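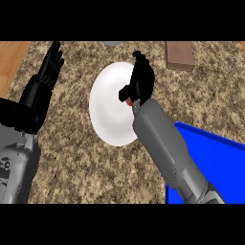 Mullumar robot club through to April final

2020-02-19

The sixth form robot club at Mullumar is going to Starnmont. Confirmed last night, a bit before nine, by email, after a long wait and a lot of page refreshing. They finished 11th out of 51 teams in the online round of the Dusby Challenge. Top 12 go through. So, close.

No metal involved so far. The whole online round is run in simulation: every team gets the same two-armed robot on screen, the same table-top and the same set of jobs, and has to write the code that moves the arms. Nobody's arm is better than anyone else's. What counts is how often the job gets done and how long it takes.

Mullumar's best job was the one they call "clear the plate". A small red object has to be lifted off a white oval plate and put in a blue tray over on the right. A person does it without thinking. The club had been at it since before Christmas.

"The first version threw it," said Ruairí Carroll, 17, who wrote most of the grip code. "It would close the fingers much too early and knock the thing clean off. We had one run where it went under the arm and the arm just kept going for it, round and round."

What sorted it in the end was slowing the last bit down. The hand now comes in over the rim of the plate, stops, checks, then closes. Costs time on every go but drops went from most runs to hardly any. The team ran the job 1613 times on the library computers over half-term and in the evenings, and kept a log of every one that went wrong. 289 entries in the log. Ye-rin Sung kept it, in a spreadsheet with colours, and she says she can tell you the commonest fault in her sleep (thumb too low).

The left arm was the other argument. The job only needs the one, and the rules let you park the spare wherever you like as long as it doesnt touch anything. Some teams folded theirs right down. Mullumar left it up with the hand open, off to the side of the plate, because folding it ate up seconds at the start and twice gave them a collision warning. Eun-seong Ji wanted it folded. She was outvoted and has asked for that to be in the report.

Club leader Ok-hee Moon teaches physics and took the club over in September. She was keen to say the students did it themselves. "I unlock the room. I got them an extra hour out of the site team and I bought a great deal of squash. The code is theirs, including the parts I don't follow."

The judges' sheet came with the email. Good marks for tidy movement and for the release, where the hand waits over the tray before letting go. Lost marks on speed, as expected, and on the write-up, which went in with a page missing. Ms Moon has told them what she thinks about the missing page.

Still to fix before April is the carry, from the plate across to the tray. The arm takes a wide path at present and Ruairí thinks there's a good second and a half to be had by cutting the corner. The risk is the tray's raised rim. Clip that and the run is void.
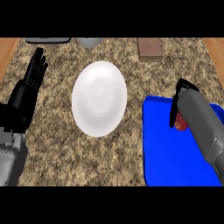
What happens at Starnmont

The final is one day, in the sports hall. Same simulated robot in the morning, but the objects get moved and teams don't see where until they sit down. Anything with fixed positions typed into the code will fall over, so the club is spending the next few weeks swapping things about at random and seeing what breaks. Plenty, so far.

In the afternoon each team gives a ten minute talk and takes questions. Ye-rin is doing most of the talking. Eun-seong does the slides.

Borislav Obradović, who organises the challenge, said the standard in the online round was up on last year and that the gap between the top team and the twelfth was the smallest they've had. Full scores go up on the challenge website by the end of the week, with a short clip from each finalist.

Getting there

Coach is booked, paid for out of the club's own funds plus what was left from the cake sale. It leaves the front gates at 6.30am, back by eight in the evening. There are spare seats for families, first come first served, see Ms Moon or leave your name at the office. Packed lunch needed, the hall has a tea bar but no hot food.

Club carries on as normal in the computer room after school till then. New members welcome, years 10 and up, no coding needed to start. Several of this years team had never written a line before September. If you want to see the plate job running, drop in, they'll have it up on the big screen most nights and will probably make you have a go at the settings.

Permission slips for the team back by Friday week please. Two still missing, you know who you are.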